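October 25, 2022

Spent most of today on the small bench, sorting the ring set for the Sallisska job and finally doing something about the tabletop.
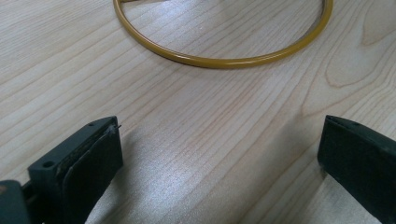 ## Rings

The mustard one is my favourite to look at and the most annoying to put away. It's glossy all over and the same thickness the whole way round, so it will lie flat anywhere you drop it, and then you can't get a fingernail under the thing! I slid it to the edge of the table every single time I wanted it. If anyone has a better trick, write it in the margin please.

The set is meant to be 13 rings. I got 13 on the first go and 12 on the second, which cost me a good chunk of the morning (the missing one was inside another one, in the drawer, same colour near enough). They are now on the long peg by the door, biggest at the back. Please put them back in that order, even if you're only borrowing one for five minutes.

Trakora sent a note asking whether we want the next lot in matt. I'd say yes for half of them. The shiny ones are lovely but they pick up every thumbprint, and I went through a whole cloth wiping them down. I haven't replied yet, want to hear what the rest of you think first.

## Tabletop

I do like this top. Pale wood, nice fine grain, and there's that arched bit over on the right where the lines go into loops one inside the other, like a church window. But the finish is smooth enough to throw the light straight back at you, and there's a big whitish patch across the middle where you lose half the grain. Fine for tea, a nuisance for checking rings for scratches.

What I tried, in order:

- blind down: better glare, far too gloomy
- lamp moved to the left shelf: no real change, just a different patch
- old grey blanket over the lot: glare gone, but the rings won't slide, so see above about fingernails
- blind half down, lamp off: best so far, leaving it like that

The Ouellet catalogue has a thin felt mat at 200 x 90 cm, which would be too long by a hand's width, but felt cuts. I've put a slip in at the page. Last time we bought a mat (February, the green one) it curled at the corners within a fortnight, so I'd want to iron this one flat before it goes anywhere near the bench.

## Left over

Flosov box still not unpacked. It's under the bench, mind your shins.

Need: two soft cloths, pegs, the decent scissors back from wherever they've gone. Labels for the peg as well, I ran out after 9.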